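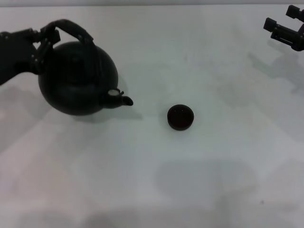
DATASET CARD / TABLETOP MANIPULATION

Sarklow Pour Set, README

Last updated 2019-02-02

What's in the box

The Sarklow Pour Set is the recording pack that goes with the Sarklow two-hand kit. We built it so that anyone who buys or borrows the kit has something to train on from day one, and we're really happy with how it came out! You get 1,000 episodes of a kettle and a cup on a plain pale table, with a right and a left hand available in every one. One hand takes the kettle by its arched handle and brings the spout toward the cup. The other is free to help, or to stay out of the way.

Black kettle, black cup, black hands: we know, it's a tough set for anything that leans on color (our own first detector kept merging the handle with the fingers, and we learned a lot from fixing it). If your model copes with this one, the brighter objects in Brakis should feel easy.

Folders

episodes/ one folder per run, numbered from 0001
calib/ joint offsets and camera poses
splits/ train, val and test lists
tools/ the loader and a small viewer

Each episode holds 3 video streams, one from the head and one from each wrist, plus joint positions and a text label for the task. Streams share a clock. The loader lines them up for you, so please use it before writing your own!

Wrist streams

Wrist video is stored exactly as recorded, with the same compression as the head stream.

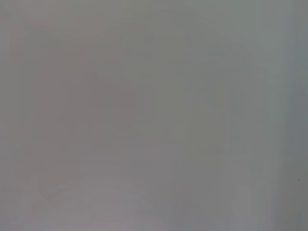
Close-range wrist frames can be very soft, with blocky gradients and hardly an edge to find. We left them in. A policy running on the kit will get frames like these too, and we had better results training with them than without. If you want to skip them anyway, pass min_sharpness=2 to the loader and it will drop them and keep the timestamps straight.

Getting started

Unpack the archive, run tools/check.py, then open any episode in the viewer. The check reads every folder and prints the ones that fail.

Known issues

- Val list repeats 9 episodes from train. Fixed lists are coming in July.
- The viewer is slow over a network drive. Copy locally first.
- Labels say "pot" in early runs and "kettle" later on. Same task.

Related sets

Brakis (sorting and stacking), Vellona (cloth). Both use the same folder layout and the same loader.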